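## 3 示教数据的采集

### 3.1 任务设置

本文考察的任务为双格料箱之间的物体转移:操作者遥控机械臂,从前侧料格中取出指定物体,放入后侧料格。两格由一道倾斜隔板分开,末端在转移过程中须先抬升至隔板上沿以上,再作横向移动。料箱两端用弹簧夹固定在木质台面上,以免手指触碰箱壁时箱体移位。每一回合开始前,后侧料格清空,前侧料格内的物体由采集人员随手倒入,不作整理,因此初始位姿的分布较接近实际分拣工况,物体之间的遮挡与相互支撑也得以保留。

示教在 Gollevwood 与 Daldale 两处实验台上完成,使用同一套遥操作程序 Mollunbridge。主端手柄的位移按固定比例映射到末端,姿态采用增量方式映射,手指开合由扳机的行程连续控制。操作者松开使能键后,从端保持当前位姿,主端可重新回到舒适位置。早期版本曾采用绝对姿态映射,腕部接近关节限位时容易发生突跳,后改为现行方案。

### 3.2 观测与记录

固定相机安装于工作区外侧,视野覆盖整个料箱及腕部以下的机构。除图像外,系统同步记录关节角、末端位姿、手指开度与使能键状态。图像与本体数据以主控时钟对齐,时延超过 100 ms 的帧予以剔除,不作插值。图 1 为 Daldale 实验台的工作区。

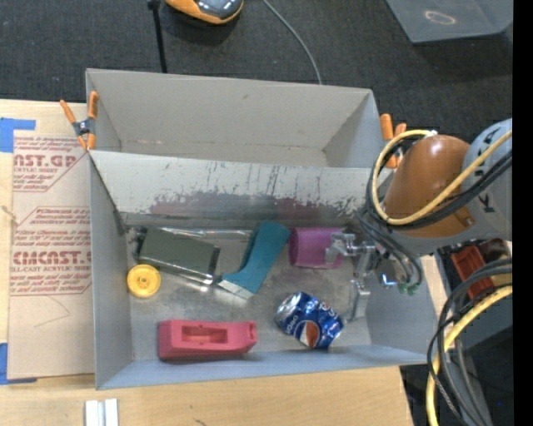

**图 1** 双格料箱与多指末端执行器,前侧料格中为待转移物体。

物体集合兼顾刚性件与易变形件。横卧的杯子要求手指从杯口或杯壁进入,不同操作者的选择差别明显;压皱的易拉罐外形不规则,接触点难以由几何模型预先给定;透明包装表面反光强,深度估计误差较大,操作者多依据边缘高光判断其位置。上述差异在数据中未作统一,操作者只被告知目标物体,不规定抓取方式。

一次转移失败后,操作者可以在同一回合内重试。重试片段予以保留并单独标注,原因在于策略在执行时同样会进入偏离示教轨迹的状态,仅用成功片段训练的策略在这类状态下往往停滞。标注由操作者在回合结束后立即完成,分为抓空、滑脱、碰壁与误取四类。若手指与箱壁的接触力超过阈值,系统自动中止该回合,数据不进入训练集。

### 3.3 数据规模与筛选

共采集 145 个回合,其中 13 个因通信中断或自动中止而剔除。其余回合按操作者划分训练集与测试集,同一操作者的数据不同时出现在两个集合中。Tkachenko 实验台的历史数据采用平行二指夹爪,动作空间与本文不一致,仅用于视觉编码器的预训练。

示教轨迹中存在大量静止段,主要来自操作者松开使能键后的调整。若直接用于行为克隆,策略会学到在接近物体时停顿。处理时先删去使能键释放的时段,再对末端速度低于阈值且手指开度不变的连续帧作降采样。手指闭合前后的低速段不在此列,该阶段的微调对抓取结果影响较大,全部予以保留。删减后的相邻片段不作平滑,训练时以动作块为单位取样,跨越删减点的动作块予以舍弃。

### 3.4 操作者差异

两处实验台的操作者在隔板附近的轨迹形态不同。Gollevwood 的操作者多采用先竖直抬升、再横移的折线路径,Daldale 的操作者则倾向于沿隔板斜面方向提起物体,路径较短,但与隔板接触的次数更多。混合训练时,策略在隔板前偶尔输出两种路径的平均值,导致抬升高度不足。为此在策略输入中加入操作者编码,推断时固定为单一取值,其效果在第 5 节中比较。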